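This site uses cookies to remember your settings. By reading on you accept them. Manage preferences

Bruston Residents' Newsletter
3 February 2020

Another plan to save the library hours

The district has a new proposal for the Rankin Street library, and it deserves a slower read than it got at last month's meeting. The short version: close on two mornings a week, open one evening until nine, and call the result "extended access." I did the sums on the back of the handout. The building would be open fewer hours than it is now.

Macarena Aravena, who presented the plan for the district, told us that evening opening is what working families want. Maybe so. The evidence was a survey with 400 replies, and the survey went out online only. The people who use the library in the morning, many of them to get at a computer, were never likely to fill it in. When Octavio Espinoza asked whether paper copies had been left at the desk, he was told that this would be "looked at for next time."

Then there is the money. The plan promises savings of $3271 a year, a figure so exact that I would like to see how it was worked out. Heating the reading room for a late evening in winter isn't free, and neither is a second shift. Neither cost shows up on the handout. Florencia Palma has asked for the full budget in writing and had no reply by the time we went to press.

We have been here before. The Irnham branch was given the same kind of timetable as a one-year trial. The trial ended, the old hours did not come back, and the children's reading group moved to a church hall and lost half its members.
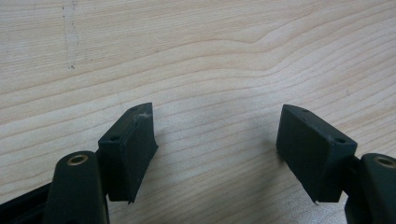 Wood grain on a light tabletop.

The handout also mentions new furniture, with 40 study seats "subject to funding." I'm all for decent tables. I would still like to know who pays, and whether anyone will be let in to sit at them before noon.

Comments close at the end of the month. Paper forms are now at the front desk, after some pushing. If the changes go through, they start in September.

Lesia Kuzmenko

Contact the editors | © Bruston Residents' Newsletter | Back to top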